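[teleop-methods] Re: Grasp consistency in hand-guided sessions
12 replies | 3 shares

From: Dradico Demonstration Office
To: teleop-methods list 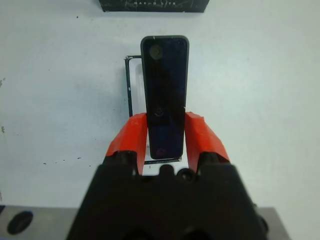 1. Response to the query from Plukthorpe

The Plukthorpe site wrote in April:

> Our operators record the slim handheld item by remote control and
> by hand guiding. The remote sessions show more variation in where
> the fingers close. Should both kinds be kept in one set? We have
> 503 demonstrations by hand guiding and nearly 1021 by remote control.

The two kinds should be stored separately and joined only at the training stage. Each record must state the method used. Sites working with the Rornora scheduler may enter this in the session notes.

Variation in the closing point is not in itself a fault. A demonstration is acceptable when the item is held between both fingers and the operator has not corrected the grip more than 2 times. Sessions with further corrections should be marked for review and should not be deleted.

2. Placement on the table

Operators are asked to present the item upright between the fingers, with its long side in line with the wrist view. The thin black rectangular frame is to remain flat on the white tabletop throughout the session. If it is moved by accident, the operator should end the recording and begin a new one.

3. Hand guiding

The operator's hands should stay clear of the wrist camera while the arm is being led. New operators complete four supervised sessions before their records are accepted into the Sial collection.

Sites with a different practice are requested to reply to the list before the next revision of the guidance.

Dradico Demonstration Office

> Plukthorpe also asks whether finger wear should be logged.

Yes, once per shift, under equipment condition.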